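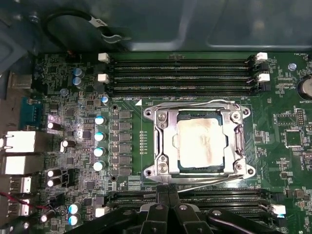

CPU socket and retention frame, chassis open

Sakton Flunar full node server (refurbished)

£1518 including VAT and UK delivery
Product code: 2573
Usually leaves us within 3 working days

Hello! I'm Malsha Majumder and I put this page together, so if anything on it is unclear, blame me and send me a message. The Flunar is the machine I'd been wanting to sell for ages: a proper refurbished server, set up to run your own blockchain node at home or in the office, without you having to spend a fortnight reading forum posts first.

What it's for

If you hold any bitcoin, or you build things that talk to the network, you're probably leaning on somebody else's node right now. Your wallet asks a company's server what your balance is, and you take its word for it. With a full node of your own you check the blocks and transactions yourself, and your wallet can ask a box in the cupboard instead. I like that a lot. It's also a bit kinder to your privacy, as you're not handing a list of your addresses to a stranger every time you open an app.

Please don't buy one to mine with. I get asked this every week and the answer is always no! It won't earn you anything and your electricity bill will be horrible.

What you get

- The server, tested and ready to plug in
- Solid state drive with the chain already copied across (you can wipe it and sync from scratch if you'd prefer, there's a menu option)
- Sakton's node software, installed
- Mains lead with a UK plug, and a network cable
- Printed setup guide, which I wrote, with big letters

You'll need a spare port on your router and a home connection without a stingy data cap. A monitor is handy on the first day but you can do it all from a browser on your laptop.

Setting it up

Plug in the network cable, then the power, and give it a few minutes. Open the address printed on the card in the box and you'll be asked to choose a password. Choose a good one and write it down somewhere sensible, as I can't reset it for you from here. After that it catches up on whatever blocks have been added since it was packed. How long that takes depends on your broadband, and mine at home is dreadful, so I left it going overnight and it was there by breakfast.

Once it's caught up you can point your wallet at it. The guide has a page each for desktop and phone wallets. If yours lets you type in your own server address, you should be fine. If it doesn't, ask before you order and I'll have a look for you.

About the noise

It's a server and it has fans. In my hall cupboard with the door shut I can't hear it over the telly, but I wouldn't want it next to my bed. Somewhere cool and dry with a bit of air is best. One customer had his inside a wooden chest under a pile of coats and wondered why it kept slowing down... please don't do that.

Keys and backups

The node doesn't need your private keys. Keep them on whatever hardware wallet you already use, and keep your recovery words on paper, well away from the server. If the box breaks or gets pinched you've lost a computer, and your coins are where they always were. (If you choose to run a lightning channel on it, that's a different story, because there is money on the machine then. Read the chapter in the guide first and start small. I'd say never more than £200 until you've got the hang of it.)

Updates

Sakton sends out updates when they're ready and the machine will ask before it installs one. It never updates by itself, which some people find annoying and I find very reassuring. The last one was in May and took mine down for as long as it takes to drink a cup of tea.

Delivery and collection

The price covers delivery to any UK address. It's a heavy parcel, so get someone to help you lift it. You can also collect from our unit in Moltport, where we share a yard with Weerasinghe the tile people (go past their gate, we're the blue door). Thursday is best for collections, any time after ten.

Returns and warranty

You've got a year's warranty on parts and labour. If it just isn't for you, send it back within 30 days in its original box and I'll refund what you paid, less the return postage. Wipe your settings first, please. There's a button for it under System, then Reset.

Opening the lid to add memory or swap a drive doesn't affect the warranty. Moving the processor does, so talk to me before you try it.

Still deciding?

Drop me a line through the contact form with what wallet you use and where you'd keep the box. I answer most messages the same evening.

Add to basket
Ask Malsha a question
Download the setup guide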